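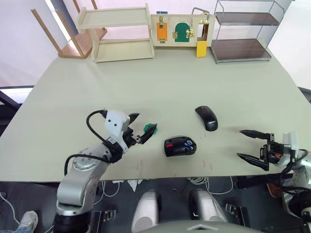 Frequently asked questions about the hedgehogs of Trusonby

I found a hedgehog in my garden during the day. Is it ill?
Very often, yes. Hedgehogs are active at night, and one that lies in the open in daylight usually needs help. A female who walks quickly with leaves in her mouth is probably building a nest, and you should leave her in peace.

How do I pick it up?
Use thick gloves or a folded towel. Put the animal in a high-sided box with a towel to hide under, and place the box in a quiet room. Then telephone us.

Can I give it milk?
No. Hedgehogs cannot digest milk and it can make them very sick. A shallow dish of water is enough until you have spoken with us.

What can I feed to healthy hedgehogs?
Meaty cat or dog food, or cat biscuits. Please do not offer bread or mealworms.

How heavy must a young one be before winter?
We weigh every late baby that comes to us from September. The weight alone does not decide, and Fengying Bai, who runs our night shift, also looks at the shape of the body and at the breathing. A baby of 102 grams can't live alone in any season.

Do they have fleas?
Some have. Hedgehog fleas do not stay long on cats or dogs. Never use a flea product for pets on a hedgehog – it can kill the animal.

Where will you release it?
If possible, in the same garden where it was found. If the place is not safe, we use one of our 5 release sites near Doritz Lane.

Can I visit the hospital?
We are sorry, but no. The patients are wild and people frighten them. Ariel Lumbao gives talks for schools and clubs, for groups of up to 20 people.

Page last checked: Sunday, March 17, 2019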